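Gripper collection — cluttered tabletop rules, ticket 47
Posted by Plollow site lead, April
Last updated 4:23 pm
4 comments · 0 shares

Problem: Review at Gildale bounced 23 episodes from the tabletop set. Reason code on all of them is "setup not to standard". No other detail. Need to know which rule before we record any more. Batch is 4,000 episodes so can't guess on this one.

What we checked first
— Firmware on both units, same version. Not it.
— Finger pads clean, no glue showing, seated right.
— Calibration done before the shift, passed.
— Pulled the Kakakhel clutter guide, old version and new version, read them side by side. Section 4 changed. Old one says "objects on a flat surface." New one says flat, stable AND clear of soft folds by a hand width. We were still working off the old one.

Went through the bounced ones against the new section 4. Approach angle is fine in most. Distance to the folds is not.
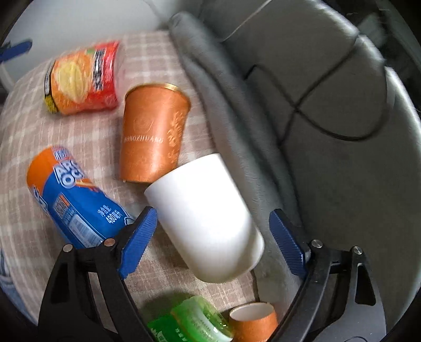
Approach on the white cup. Gray fabric right alongside.

Under the new wording that's a fail on clearance even if the grasp is good. Right finger has the fabric next to it in this frame, and a pad that catches cloth gives you a bad close signal. Reviewer can't tell a cup contact from a cloth contact. Fair enough, but would of been nice to get that in the reason code.

Second thing, the target is touching its neighbor. The white cup's rim overlaps the copper one. New guide allows overlap only if the task sheet says "declutter". Ours says "pick single". So two rules broken, one code.

Asked Brorkstead how they handle it. They do a reset check before every run and it goes in the log, initials and all. Takes them under a minute. We had the check on paper but people were skipping it when the queue got long. That's on us.

Also went over the wider layout with the cable rule open (section 6). Rule says no loose cable inside the reach area, and anything behind the table gets clipped or moved.
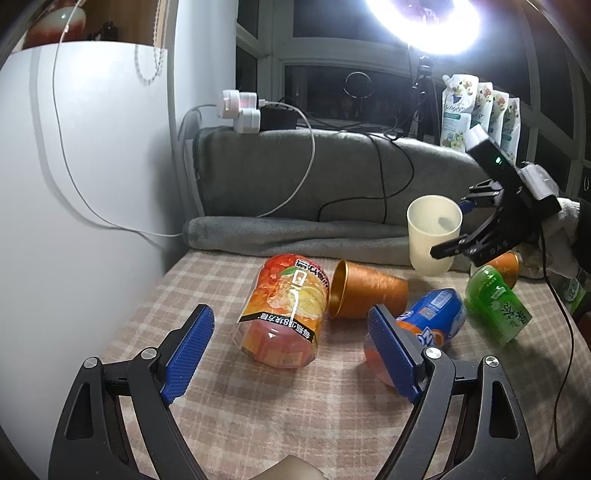 Findings on layout
1. Bottles on their sides are OK. Guide wants mixed poses, upright and lying. Leave them.
2. Plaid cloth OK as a base if pulled tight. Puffed up over a cushion is not OK. Weight the corners.
3. Gray blanket — off the back of the table. Fold it and put it somewhere else, not just pushed back.
4. Black cable from the second gripper runs down toward the right side. Needs a clip. Same for the black ones hanging over the sofa back.
5. Power strip on top of the backrest. Not a clearance thing but section 6 says power goes on the floor or on a fixed shelf. Move it.
6. Ring light fine where it is. Keep the height the same between runs or the shadows shift.

Fix applied
New section 4 printed and taped at both stations, old one in the bin. Reset check is now required, run doesn't count without it. Re-recording the 23 on the new layout, same objects, same task sheet.

Still open
Asked Gildale to split the reason code into clearance / overlap / cable. No answer yet. Also asked wether a hand width means gloved or bare, the guide doesn't say. Using gloved until we hear back.

Status: waiting on reviewer. Do not close.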